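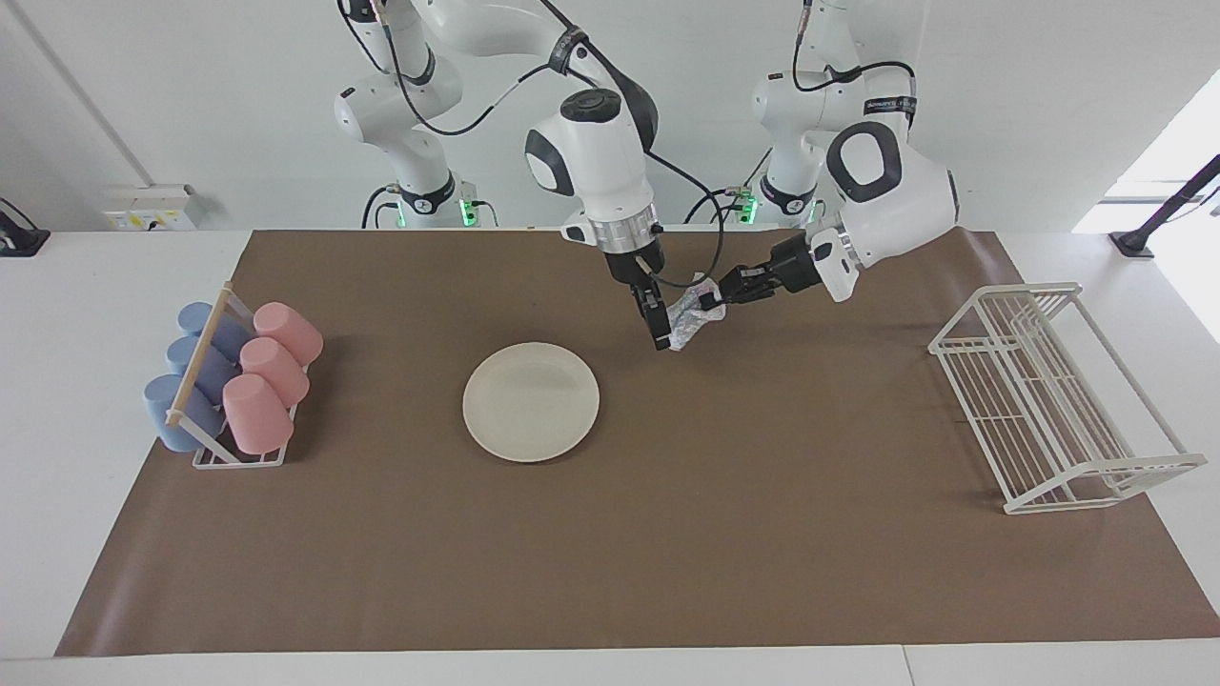
Zadine Community Kitchen
Progress report to the Dendden Fund
June 30, 2023

This report covers our second stretch of work under the reuse and tidy-up grant, from the reopening of the pantry through the end of June. It has been a really good few months and I'm glad to be writing this one!

Cups and racks

When we applied, we told you we were going through 200 disposable cups in a busy week. We bought reusable plastic ones with the first payment, and they have settled in faster than I dared hope. Pale blue is for water and pink is for juice and milk, so the kids can find the right one without asking (and they correct the adults, loudly). The wire racks have been the best small purchase of the whole grant. A rack with a wooden dowel across the front takes six cups lying on their sides, three blue and three pink, and goes straight from the drying shelf to the serving table. We started with the cups standing upright and they toppled every time a rack was carried through the door, so on their sides they stay.

We have 3 racks in daily use and would like more before the fall.

Bags

Plastic bags were the part of the plan I worried about most. People bring us clean ones all the time and they used to end up stuffed behind the flour bins. Now each bag gets pulled open by both ends, looked over for holes, and flattened before it goes in the drawer. Clear and cloudy ones are kept for bread, and anything with a tear goes in the recycling sack. Brown paper goes down over the sorting table first, one big sheet, which saves a lot of wiping and shows up crumbs right away. The sheet gets turned over and used again if it is still clean.

Efraín Espinoza wrote up the sorting steps on one page and taped it inside the cupboard door. It has already been copied by the Nina Street after-school club, who asked for the cup colors too.

People

Our sign-up list for kitchen shifts has reached 41 names, which is more than we have ever had. Evenings are still thin. Mornings are so full that we have had folks drying cups that were already dry.

Money

The cups and racks came in under budget. We spent $200 of what was left on drawer dividers and a second roll of brown paper, as agreed by phone. The shelf labels we ordered from Jadex are on back order, and the old masking tape labels are doing the job until they come.

Next steps

Add two more racks, label the bag drawer properly, and try the cup system at the Saturday-size lunches we host in October. We would also love to have you visit while a meal is on. Lunch is at noon and there is always a plate to spare.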